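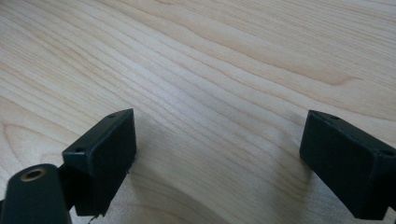 Gripper testing FAQ

Which grippers are you comparing?
Two handheld ones, the Conddale and the Griltmont. I've been switching between them since February and my wrists have opinions!

Do worn fingers matter?
A bit. I log wear before every round, because a rough rim can catch on thin packaging (ask me how I know).

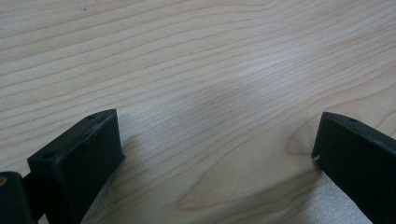

Fingers wide open over the bare tabletop, with pale scuffs along the rims.

How many grasps do you do per gripper?
I aim for 1,000, and I'm at 156 on the current set, so don't hold your breath. Titilayo Bassey runs the same tasks on her own table and we swap notes afterward.

What's the two-handed task?
Small container, wire basket, one gripper in each hand. I like it because the lid is round and slippery grips show up fast.
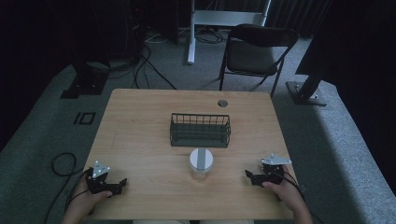 I go slow for the first 11 tries and then pick up the pace, and that's usually when I start fumbling.

Can I send you a gripper to try?
Sure, please do! Pack two spare fingers and any odd-sized screws.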